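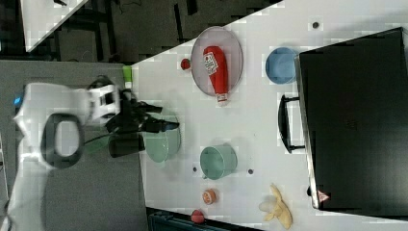
Four Hundred Ways to Pick Up a Bowl

Lucienne Carré keeps a notebook of bad grabs. She loves the bad grabs. Ask her about them and she'll flip straight to her favorites: the time the gripper nudged a cup clear across the table, the time it closed very carefully on nothing at all.

Carré runs the kitchen table sessions at Flalgate, a small robotics group that wants arms to learn household chores by example. The plan is simple to say and wonderfully fiddly to do. A person guides the arm through a task, the computer records every motion along with what the cameras saw, and then everything gets moved and the person does it again. The system they are training, called Skunum, has 400 of these recordings for bowls alone.

Why so many? A bowl next to a ketchup bottle is a different problem from a bowl with room on every side. So the table gets cluttered on purpose. The ketchup goes on a clear plate one time and somewhere else the next. A mint-green cup sits near a pale green bowl, close enough in color that Skunum has to pay attention to shape. There's a banana, half peeled, with its strips flopping out in every direction, and Carré is very fond of it. "It has no good side," she told me. "Every time you turn it, you've made a new object!"

The group works in pairs, with 2 people to a shift. One drives the arm and the other resets the table and writes a plain sentence for each run, something like "pick up the green bowl." Those sentences matter a lot. Lehtinen, the in-house software that stores the recordings, matches each one to its motion, and a sloppy label can spoil a perfectly good grab.

I got to try driving, and I was terrible at it. My first run took forever and I came at the bowl from much too high. Carré kept it anyway. The slow, wobbly approach with a fix at the end is something Skunum can learn from, she said, so long as the bowl ends up where it should. Of the 400 bowl runs, 294 went in on the first pass of checking. The others are waiting for a second look, mine included.

What surprised me most was how much of the job is taste. You learn to leave a gap that's a little too tight, or park something round where it might roll. Drivers have styles, too. Some swoop in from the side and some come straight down, and Carré mixes them up so the system doesn't pick up one person's habits.

In January the group starts on Zava, its project for tasks with more than one step, like putting the fruit in a bowl and then moving the bowl. Carré has already started a fresh notebook for it — the old one is full.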